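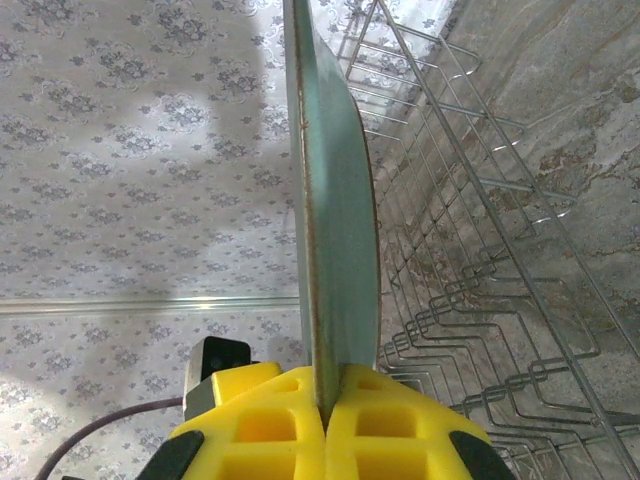
Does a plate with a worn-looking rim have to be thrown out? Often it can stay, provided the glaze is sound where food sits.

OLLDALE, May 8, 2026 – Tableware seller Dolirance will check customers' old plates at its Olldale shop through June, at no charge. Buyer Hanan Zein doubts most need replacing.

"We've all been told a matching set lasts ten years and then it's done. I've never seen proof of that," Zein said. "Stains are mostly stains. A chip you can feel is another matter."

Visitors may bring up to 11 plates. Checks take over 2 minutes each.

Contact: Wanpen Thongsuk, Dolirance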